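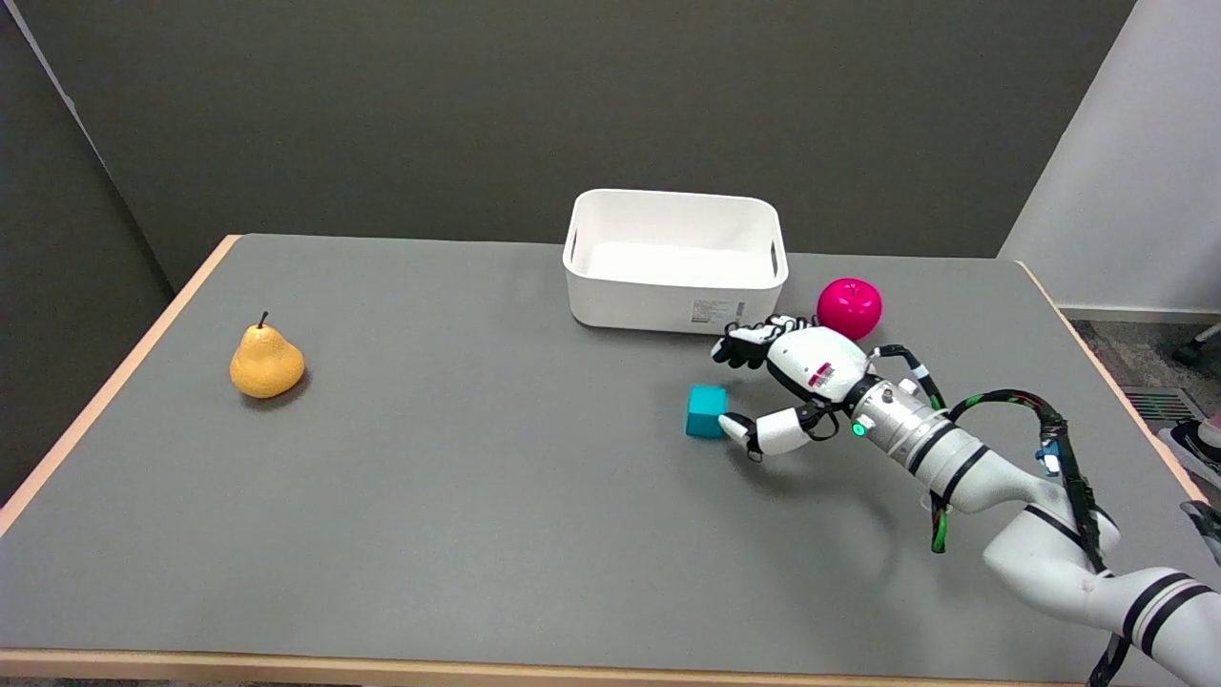

Station 2, hand next to the teal cube. Pear, apple and bin in place.

12th October

Project course, group Leston. Today we work only on the cube grasp. The pear and the apple stay on the table, so that the detector has something to confuse, but we do not score them yet.

Changed from September: the approach is now from the right side and low, with the thumb leading. The old approach from the top is still in the Gatti branch, please do not delete it, I want to compare both for the report.

Settings: finger closing time 400 ms, all fingers together. Wrist speed as in the last entry.

Result: 17 trials, 5 failed. In most of the failed ones the thumb touched the cube too early and turned it, then the fingers closed on a corner. One time the planner stopped by itself with a joint limit message and I counted this as failed also. I am not sure this is fair — maybe we should write it in a separate column.

Tried to let the thumb wait a little before it closes. It looks better to me but I did only a few runs and did not write them down, so it does not count.

Detection: the apple gives a good box every time. The pear is sometimes found with low score when it is far to the left. For the Bralular demo we need both fruits in the bin, so this has to be solved before.

To do:
— repeat the same series with the thumb delay, same start pose
— ask the Clornent team which threshold they use for the pear
— copy the logs to the shared folder (today's are only on the station computer)
— check the cable loop under the wrist before the low approach, it comes near to the table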